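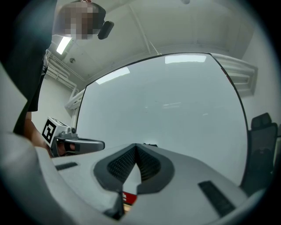 I have wanted to get inside the Kinden tile works for years, and in April they finally opened the doors for a day, so off I went to Zurkville on the early train with a notebook and a cheese roll. I love tiles, and plain black and white ones most of all. A bold black square pattern on white, like the one on the cube in that hand, grabs your eye before anything else does, and Kinden has built most of its range on exactly that sort of contrast. Hall floors, shop doorsteps, the odd railway waiting room: if you have walked across a crisp black and white floor anywhere near Zurkville, chances are it came from here.

The tour started in the clay store, a long cold shed that smells like a garden after rain. Two kinds of clay come in, a pale one from a pit near Riis and a darker one brought from further off, and they sit in open bays for a whole winter before anyone touches them. Our guide let us have a squeeze of each. The Riis clay is silky, almost like butter, and the dark one is full of grit until it has been sieved. I got it all over my cuffs and was very happy.

Next came the slip room, where the clay is stirred up with water in big round tanks, and then the pressing shop, which was the bit I had been looking forward to. I wasn't disappointed! There are 13 presses in there and the oldest is a Witier, painted green, with a flywheel taller than I am. It still makes the small triangular border tiles, the fiddly ones, and it does it with the most wonderful thump and sigh. You feel each stroke through the soles of your shoes. The newer presses are quicker and quieter, and everyone drifted past them to go and stand by the Witier.

What surprised me was how much is done by hand after that. Each tile has its edges wiped with a damp sponge, is turned over, gets wiped again and goes on to a rack. The people doing it hardly seem to look. We were invited to try five each, and my first one came out with a thumbprint so deep you could have kept salt in it. The last was nearly respectable. They go back in the clay bin, thumbprints and all, so nothing is lost.

Drying takes 14 days, longer if the weather is wet, and then it's the kiln. They run one long tunnel kiln, with the tiles travelling through on trolleys, and you can stand beside a little round window and see the orange glow inside. It's hot work even from behind the rope (wear layers, and leave your coat in the cloakroom by the entrance). I could have stayed there all afternoon. At the far end the trolleys roll out into the sorting bay, where somebody taps the tiles one by one with a wooden stick and listens. A good one rings, a cracked one clunks. Once you've heard the difference you can't stop listening for it, and I have since tapped every mug in my kitchen.

Upstairs is the pattern room, which isn't on the usual tour, so do ask. It holds the old drawings in flat wooden drawers, 911 of them, each numbered in ink on a corner. Some are simple checks and some are so complicated that I had to step back and half close my eyes to find the repeat. My favourite was a floor for a chapel porch, with a black star set in a white ring, and a note in pencil beside it: "too much, try again". The second try was in the drawer underneath, and I'm afraid I liked the first one better. A few of the drawings are being put back into production, with the star among them, and I've put my name down for a sample.

Practical things. The works is a short walk from Zurkville station, uphill, and signposted once you're past the bridge. The canteen does a very good leek soup and runs out of it early. Floors are dusty and there are steps up to the pattern room, though the rest is on one level. The seconds shop opens on a Tuesday as well as on tour days, and sells by weight, so take a strong bag. I came home with enough odd black and white squares to do the back step, two spare triangles from the Witier, and aching arms. The grout is going in this weekend if it stays dry.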